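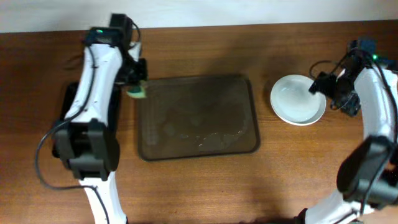 Tihomir Popescu wrote that version 1 was no use to him because it put sponges, dishcloths and scourers in a single column, and that anyone wanting to know when people in Gokville stopped boiling their dishcloths would have to read every entry again. Fair enough. Version 2 splits the column.

Gokville Household Hints
Version 2, released Mar 17, 2025

Summary

A collection of 1,979 cleaning and washing-up hints sent in by readers of the Gokville district newsletter and typed up from 394 issues. Each hint is one row. The text is in English, mostly Australian English, with the original spelling kept. The hints cover kitchens, laundries, bathrooms and floors. Recipes, gardening tips and pet care were left out, even where they appeared in the same column.

Files

hints.csv: the hints themselves, one per row
issues.csv: the issues they came from, with page numbers
terms.csv: product and ingredient names, with the variant spellings found
changes.txt: differences between this version and the last

All four are UTF-8. Fields are separated by commas and quoted where needed. Line breaks inside a hint have been replaced by a single space.

Columns in hints.csv

hint_id: a number that stays the same between versions
issue_id: matches issues.csv
text: the hint as printed
surface: what is being cleaned (tray, benchtop, tabletop, oven, sink, floor, fabric, other)
tool_sponge, tool_cloth, tool_scourer, tool_brush: yes, no or unclear
agent: what is applied, using the names in terms.csv
signed: whether the hint was printed with a name. The names are not included.
notes: anything the typist wanted to flag

How it was made

The issues were read from bound copies and typed by hand. We tried scanning the pages first, but the older ones were run off on a duplicator and the letters have spread. Hints printed more than once were typed each time and given separate numbers, as the wording usually changed a little. If you want them merged, the notes column says "repeat of" followed by the earlier hint_id.

Surface and tool were filled in by one person and checked by another. Where they disagreed and couldn't settle it, the value is unclear. Most of the arguments were over the word "pad", which some readers used for a sponge and some for steel wool. "Wettex" and similar trade names are left as printed in the text and entered under tool_cloth.

Raju is the script that checks the files against each other. It reports missing issue_ids, agents not listed in terms.csv, and rows with no surface. Run it from the folder that holds the CSVs. It prints nothing when all is well.

Things to watch for

The hints are what people said they did. Several are dangerous, including a few that mix bleach with vinegar or ammonia. These are marked "unsafe" in notes, but we are not chemists and won't have caught them all. Please don't republish them as advice.

The people who wrote in are not a sample of the district. Some signed themselves with the same initials for years and account for a good share of the oven hints. The column also ran competitions from time to time, usually in June, and the June issues are heavy on stain removal as a result.

Some issues are missing altogether. A gap in issues.csv means we couldn't find a copy. It doesn't mean none was printed.

Bicarb, bi-carb, carb soda and baking soda are all entered as bicarb. Washing soda is kept separate. "Soda" on its own is entered as unclear, even when the sense seems obvious.

Changes since version 1

The tool column is now four columns.
Benchtop and tabletop are separate values under surface.
Tray has been moved out of "other". It covers baking trays, serving trays and drip trays, and the text has to be read to tell which.
Colour names for sponges and cloths have been taken out of notes and left in the text only.
A batch of hints copied by mistake from the Skornetti parish bulletin has been removed. Their hint_ids won't be reused.

Related collections

Pramomia has a similar set of laundry hints, with a different layout. The terms.csv files are compatible except for starch, which they divide by brand.

Corrections

Send the hint_id, the column and what it should say. A photo of the printed page helps if you have one. Corrections go into the next version and are listed in changes.txt.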